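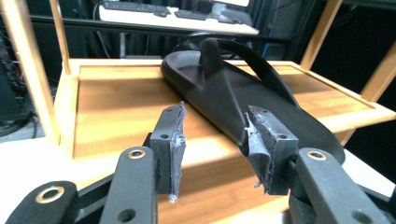

According to Orberg, the number that matters is rejected takes, and most labs leave it out of the tour. Sakero did give it. In August the site logged 1356 demonstrations with hand-held grippers and kept 1263 after review. The rest failed on tracking loss or a late start signal.

The visit began at 9 a.m. in the Brirner building, second floor. Each task has a written start state and end state. An operator repeats it up to 80 times, then changes stations. Footwear on a shelf was the current task group, with 187 takes planned per layout.

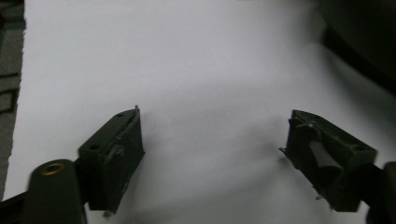
Review is done the same afternoon on a separate machine. Takes are trimmed, checked against the gripper width log and passed to Fleury for training. Finger pads are replaced on a fixed schedule, and the change is entered in the log. We were not shown policy results.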